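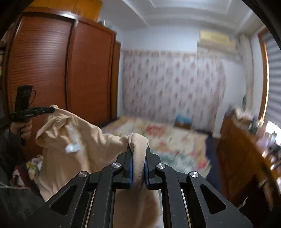
PRESS RELEASE

Tredadura Nursery School opens a second class for children from the age of three

Rokberg, Dec 14, 2024 — Tredadura Nursery School informs the families of Rokberg that it will open a second morning class in March. The new class will have place for 18 children between three and five years. It will use the former music room on the ground floor, which has its own door to the garden.

The waiting list of the school has been long for two years, and many parents had to look for a place outside the town. With the second class, children from the same family can again attend the same school.

"We wished to grow slowly and we did not want to make the first class bigger," says Zuweira Dankwa, head of the school. "Small children need time with one adult who knows them well. For this reason we waited until we found the right teacher."

The teacher of the new class will be Ekua Amoah, who comes to Tredadura from the Gollik kindergarten. She will work together with one assistant. The morning begins with free play, and after it there is a story circle and a snack. Every child also spends at least 45 minutes outside, in all weathers — parents are kindly asked to bring rubber boots and to write the name inside.
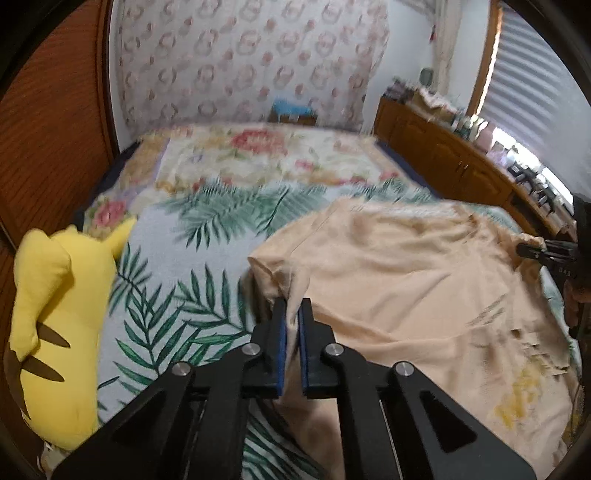 Peach-coloured cloth on a bed.

The furniture and the first books for the class are paid with a gift of 2000 euros from the Frimpong bookshop, which has supported the reading corner of the school already before. The shop will also lend picture books in several languages, and these will be changed every month.

Parents who are interested can visit the school on any morning before the holidays, after a short call to the office. Children are welcome at the visit. The registration form is available in the office and can be filled in there or at home. Brothers and sisters of present pupils are considered first, then the other families in the order in which their forms arrive.

The fees of the second class are the same as those of the first. A reduced fee can be asked for with the same form.

Contact for press and parents:
Zuweira Dankwa, Head of School
Tredadura Nursery School, Rokberg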